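Break-in at Curnthorpe rental, landlord says the door is my bill?

Clavcombe
Someone kicked in the back door of the house I rent on Tuesday while I was at work. They took a laptop and a bike. The police gave me a report number. My landlord wants $1,253 from me for the door and frame. Do I owe it?

Nepia
No. Call a lawyer.

Zirell
Usually not, if you had it locked and didn't cause the damage, but read your lease first. Send him the report number in writing and keep a copy. His policy should cover the door – yours, if you have one, covers the laptop and bike.
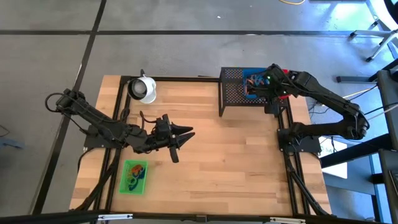 Check your deductible before you file. Mine was $2,000, so a claim would have paid me nothing.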